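Opinion
June
By Vilgot Nyberg
Print this page | E-mail this article

Shared workshops should publish what they build, including the parts that work poorly. The Davudlow workshop has kept its two-arm bench project, Runik, in a members' folder for most of its life. The folder holds 337 pages of notes, and few people outside the building have read any of them.

This policy deserves to be changed. Members' dues paid for the arms, and members' evenings went into the brackets, which were redrawn 4 times before the grippers sat straight. A home builder starting the same work should not have to repeat those drawings. The usual objection is that unfinished work reflects badly on the workshop. It is a weak objection. Readers of build notes expect worn tables and revised parts.

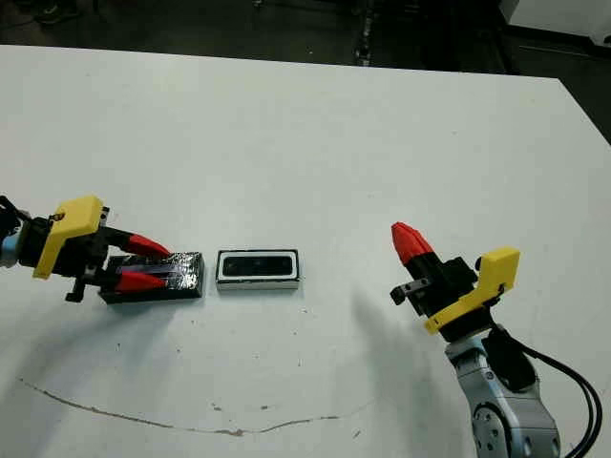 The two arms at the bench, with the block and tray between them.

The board should release the drawings under the workshop's name and accept corrections from anyone who sends them.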